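Demos, demos, demos

October 21, 2025

Quick one, dinner's on.

Hit 151 kept episodes on the kitchen task last night. Target is 2000 so, you know. Long way. But the rate is finally decent and I wanted to get the numbers down before I forget how I got here.

Setup for anyone new: everything's in sim, I drive the arm with a controller, every run gets saved as joint positions plus camera views plus one line of text saying what the job was. Policy trains on that. First lot was 220 runs and I binned nearly all of them. Bad habits, mine. I'd stop dead over the object, think about it, then go. The policy learned the stopping. It would get to the jar and just hang there untill the episode timed out.

So, new rules. Practise the layout twice without recording. No pausing over the grasp. If I fumble, keep it only if I recover in one go, and tag it as a recovery. Write the text line BEFORE driving, not after, otherwise I end up describing what I did instead of what I meant to do.

Also shuffling the table every 8 episodes now. Was doing it every run and the reset time was killing me. Objects move, lighting changes, colour of the walls sometimes. Arm base stays put for this batch, moving it is a December problem.

Jar layouts are the slow ones. Clear glass, stuff crowded in behind it, and from my view I can never judge the depth properly. Fingers straight down, gripper over the top end, go slow on the last bit but don't stop. Fruit is easy by comparision. The mug is fine if I leave the handle alone.

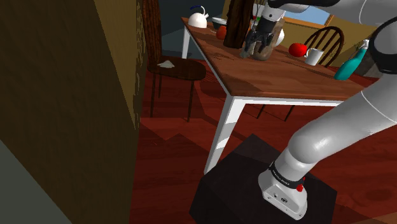
Anjana Sikder reckons I should be keeping more of the ugly runs, because a policy that has only seen clean grasps has no idea what to do once it's a centimetre off. Fair. I've gone back through the bin and pulled out a handful with decent recoveries, will train with and without and see.

Next up: a second pass on the text lines, they're all over the place. "Pick up jar", "grab the jar", "jar". Need to decide if that's variety or just me being lazy.

Rice is boiling over, gotta go.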